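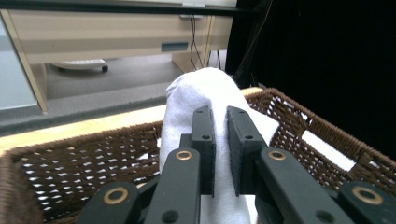
Heft 78, Seite 31

Neue Messingbuchsen für die Handgreifer in Prukach

Wartung des Erfassungsplatzes abgeschlossen, Prüfablauf geändert

Prukach, 19. August 2023. Die Werkstatt von Osance hat die Handgreifer des Erfassungsplatzes in Prukach überholt. An allen Geräten der Baureihe Bravside wurden die Lagerbuchsen der Gelenkarme getauscht, die Finger neu verschraubt und die Öffnungsweite eingestellt. Der Platz war während der Arbeiten gesperrt und ist wieder in Betrieb.

Der Greifer wird von Hand geführt. Mit ihm werden Griffe an Textilien und Haushaltsgegenständen vorgemacht, die später eine fest montierte Roboterzelle ausführen soll. Die Kamera am Gerät zeichnet dabei Finger und Griffgut auf. Für die Auswertung müssen Finger und Gelenke bei jedem Gerät gleich stehen. Ein Spiel in den Armen, das die Hand beim Greifen ausgleicht und das der Bediener kaum spürt, ist in der Aufnahme als Versatz der Fingerspitzen zu sehen und verfälscht die berechnete Öffnungsweite.

Im Frühjahr waren bei der Auswertung Abweichungen zwischen den Geräten aufgefallen. Zwei Greifer meldeten eine geschlossene Stellung, obwohl auf den Bildern noch ein Spalt zwischen den Fingern zu sehen war. Ein drittes Gerät schloss zwar, doch die Spitzen trafen sich seitlich versetzt. Die Werkstatt nahm die Greifer daraufhin auseinander und fand ausgeschlagene Buchsen, vor allem an den äußeren Armen. Bei einem Gerät hatte sich eine Buchse im Kunststoff mitgedreht und die Bohrung geweitet. Dieser Arm wurde ganz ersetzt.

Vier Buchsen, ein Satz

Die bisher verbauten Buchsen stammten aus zwei Lieferungen und passten unterschiedlich stramm. Jetzt kommen sie einheitlich von MacPherson und werden nur noch satzweise getauscht. Zeigt eine der vier vorderen Buchsen Spiel, werden alle vier erneuert. Die alten Teile kommen mit der Gerätenummer in einen Beutel und bleiben bis zur nächsten Durchsicht in der Werkstatt.

Eingepresst wird mit der kleinen Handpresse und einem Dorn, der am Bund der Buchse anliegt. Der Arm liegt dabei flach auf der Unterlage. Mit dem Hammer soll nicht mehr gearbeitet werden; zwei der geöffneten Greifer hatten Haarrisse neben der Bohrung, die vermutlich vom Einschlagen herrühren. Nach dem Einpressen wird der Bolzen trocken eingeschoben. Er muss sich mit zwei Fingern drehen lassen und darf nicht kippen. Erst danach werden die Arme verbunden.

Geschmiert wird nicht. Diese Regel galt schon vorher, wurde aber offenbar nicht von allen befolgt. In zwei Geräten fand sich eine graue Paste aus Fett und Textilflusen, die sich nur mit Wattestäbchen und viel Geduld aus den Buchsen holen ließ. Die Werkstatt bittet darum, schwergängige Greifer abzugeben und keine Schmiermittel aus dem eigenen Vorrat zu verwenden.

Finger ausrichten

Nach dem Zusammenbau der Arme folgen die Finger. Sie werden mit beiden Schrauben lose angesetzt, der Greifer wird geschlossen und dann von unten nach oben angezogen. Wer zuerst die obere Schraube festzieht, verspannt den Finger. Das Drehmoment ist am Schraubendreher der Werkstatt fest eingestellt und soll nicht verändert werden.

Anschließend wird ein Streifen Papier zwischen die geschlossenen Spitzen gelegt. Er muss auf der ganzen Breite halten. Rutscht er auf einer Seite heraus, werden die Schrauben gelöst und der Vorgang beginnt von vorn. Bei den überholten Geräten waren dafür meist zwei Durchgänge nötig, bei einem fünf.

Kratzer und helle Stellen an den Kanten der Finger gelten weiterhin als Gebrauchsspuren. Ausgetauscht wird ein Finger, wenn ein Grat an der Spitze Fäden zieht oder wenn die Kontaktfläche uneben ist. Der Grat lässt sich mit dem Fingernagel ertasten. Nachschleifen ist nicht zulässig, da die Form der Finger in der Auswertung hinterlegt ist.

Probelauf mit Handtuch und Korb

Die überholten Greifer wurden am Erfassungsplatz geprüft. Dafür dient ein weißes Handtuch in einem braunen Flechtkorb. Die Finger greifen den Stoff im Korb und schließen, bis er zwischen ihnen gehalten wird. Das Handtuch wird angehoben, neben dem Korb abgelegt und wieder zurückgelegt. Das Handtuch eignet sich nach Angaben der Werkstatt gut für die Prüfung, da der Stoff nachgibt und ein schief stehender Finger ihn sichtbar zur Seite schiebt.

Zum Probelauf gehört auch ein fester Prüfkörper von 700 Gramm, der angehoben und kurz gehalten wird. Bleibt die Stellung der Finger in der Aufzeichnung gleich, ist das Gerät in Ordnung. Wandert sie, geht es zurück in die Werkstatt. Von den überholten Greifern musste einer ein zweites Mal geöffnet werden; bei ihm saß ein Bolzen nicht bis zum Anschlag.

Leerbild vor jeder Schicht

Neu ist eine Aufnahme mit geöffnetem Greifer über freier weißer Fläche. Beide Finger stehen sich dabei mit weitem Abstand gegenüber, zwischen ihnen darf kein Gegenstand liegen. Am Rand des Bildfelds stört anderes Material nicht, solange sich beide Fingerspitzen klar vom Untergrund abheben. Aus der Aufnahme wird die größte Öffnungsweite bestimmt und mit dem Wert nach der letzten Wartung verglichen.

Das Leerbild dauert weniger als eine Minute und ersetzt die bisherige Messung mit dem Messschieber. Diese hatte je nach Person verschiedene Werte ergeben, weil der Messschieber an den abgeschrägten Kanten der Finger schlecht anliegt. Für die Werkstatt bleibt er in Gebrauch, dort allerdings mit einer Auflage.
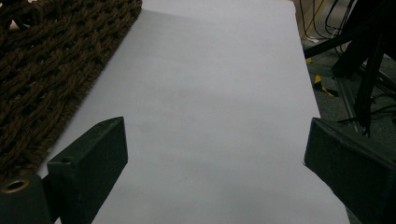
Kabel und Bodenmarkierung

Bei der Durchsicht wurde auch der Platz selbst begangen. Lose Kabel auf dem Teppichboden und herabhängende Leitungen an Gestellen und Möbeln sollen in einem zweiten Schritt gebündelt und hochgelegt werden. Der Erfassungsplatz kann bis dahin normal genutzt werden. Wer mit dem Greifer um den Tisch geht, soll die Seite mit den schwarzen Stativen meiden und die Zuleitung über die Schulter nehmen.

Gelb-schwarzes Klebeband, das sich vom Boden gelöst hat, ist zu entfernen und nicht wieder anzudrücken. Auf dem Teppich hält es nach dem ersten Ablösen nicht mehr. Neues Band liegt im Rollcontainer der Werkstatt, unterste Schublade. Vor dem Kleben den Teppich absaugen.

Wartungsabstände

Künftig wird jeder Greifer nach 1000 Griffen zur Sichtprüfung abgegeben. Gezählt wird aus den Aufzeichnungen, eine Strichliste am Platz entfällt. Die Sichtprüfung umfasst die Buchsen, die Schrauben der Finger und die Zuleitung der Kamera. Zerlegt wird nur bei fühlbarem Spiel oder wenn das Leerbild außerhalb der Vorgabe liegt.

Zwischen den Prüfungen reichen wenige Handgriffe am Platz. Flusen werden mit dem trockenen Pinsel aus den Gelenken entfernt, die Fingerflächen mit einem leicht angefeuchteten Tuch abgewischt. Alkohol ist für die Kontaktflächen erlaubt, für die übrigen Teile nicht. Das Kameraglas bekommt ein eigenes Tuch, das in der Dose mit dem blauen Deckel liegt. Abgelegt wird der Greifer geschlossen und auf der Seite. Auf den Fingerspitzen stehend soll er nicht warten, auch nicht für eine kurze Pause.

Ein Ersatzgerät steht bereit. Es ist auf denselben Stand gebracht und kann ohne Umstellung der Auswertung eingesetzt werden, sofern vorher ein Leerbild aufgenommen wurde. Die Ausgabe erfolgt gegen Eintrag im Werkstattbuch.

Nächste Durchsicht im November

Im November werden die Greifer ein weiteres Mal geöffnet. Die Werkstatt will dann die neuen Buchsen mit den aufbewahrten alten Sätzen vergleichen und entscheiden, ob der Abstand von 1000 Griffen beibehalten wird. Bis dahin sollen auch die Kabelarbeiten am Platz erledigt sein. Aufnahmen aus dem Frühjahr, die mit den drei auffälligen Geräten entstanden sind, wurden in der Ablage gekennzeichnet und werden für die Roboterzelle vorerst nicht verwendet. Ob sich der Versatz nachträglich herausrechnen lässt, wird noch geprüft.

Störungen an den Greifern nimmt die Werkstatt Osance in Prukach entgegen. Bitte die Gerätenummer und das letzte Leerbild mitschicken.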